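Skovar Otari Access Control System

Otari is a networked door control system for offices, schools, depots and shared buildings. It is supplied by Skovar as a complete package of controllers, readers and management software, and is suitable for sites with up to 900 doors. Existing Skovar customers may move to Otari without replacing their door locks or exit buttons.

Overview

Each Otari door controller manages two doors and keeps its own copy of the cardholder list. If the network connection is lost, the doors continue to work under the last rules received, and the controller stores up to 1,000 events until the connection is restored. Events are then passed to the server in the order in which they took place.

The software runs on a single server or on a virtual machine. Operators sign in through a web browser, and the rights of each operator can be limited by site, by building or by type of task. A receptionist, for example, may be allowed to issue visitor cards without being able to change opening hours.
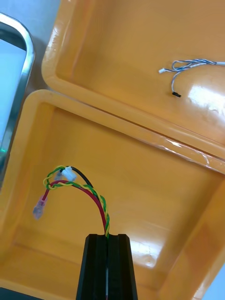 Editions

Otari is offered in three editions.

Otari Entry is intended for a single building. It includes cardholder management, door schedules, public holiday settings and a standard set of 13 reports.

Otari Site adds visitor management, badge printing, floor plans and lift control. Alarms may be shown on the floor plan, with written instructions for the guard on duty.

Otari Group is intended for organisations with several sites. Cardholder records are shared between the sites, while each site keeps control of its own doors. Group also includes a standby server licence and the import of staff records from a personnel system.

An Entry or Site installation can be moved to a higher edition by means of a new licence key. The database is kept, and cards already issued remain valid.

Readers and cards

Otari readers are available with or without a keypad and may be fitted indoors or outdoors. The reader cable should be run separately from mains wiring. Customers who wish to keep readers from another maker are asked to send the model number to Skovar before placing an order -- most can be used, but some need an interface board.

Cards and key fobs are supplied plain or printed. Site codes are held on record by Skovar so that repeat orders do not overlap with numbers already in use. 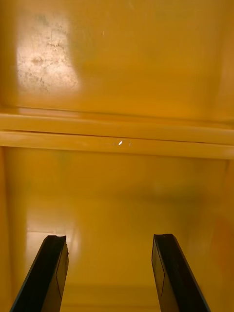

Yellow container interior.

Fire and emergency release

A fire alarm input is provided on every controller. When the input is triggered, the doors selected during commissioning are released and remain released until the input is cleared. The choice of doors should be agreed with the person responsible for fire safety in the building. Otari does not replace the emergency release unit at the door, which must be wired directly into the lock supply.

Ordering

Controllers are ordered by the number of doors, and licences by edition. Power supplies and back-up batteries are listed separately. Please state whether the locks at each door are to be released by applying or removing power.

Orders are handled by the Dratthorpe office. Installation is carried out by approved partners, among them Söderlund, and partners receive product training before their first Otari project. Requests for a training place should be addressed to Maj-Britt Skjelbred, Partner Support.

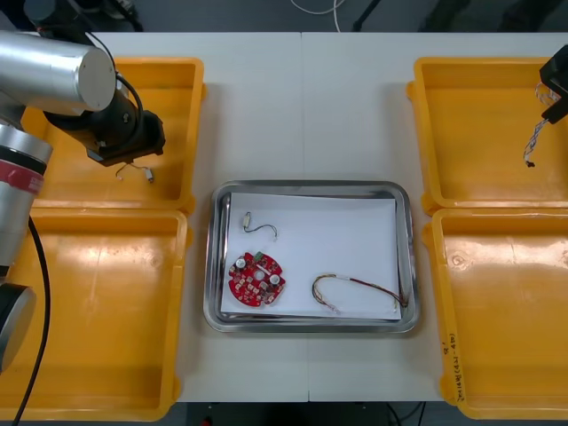 White work table with yellow trays, a steel tray and electronic parts.

Warranty and support

All Otari hardware is covered by a warranty of three years from the date of delivery. Software updates within the same main version are free of charge during this period. Telephone support is available to approved partners; end users are asked to contact their installer in the first instance.

Controllers returned for repair should be packed in an anti-static bag and accompanied by a returns number. Please remove any SD card before dispatch -- Skovar cannot undertake to return cards left in the unit.

The present price list is valid from May 3, 2025 and replaces all earlier lists for the Otari range.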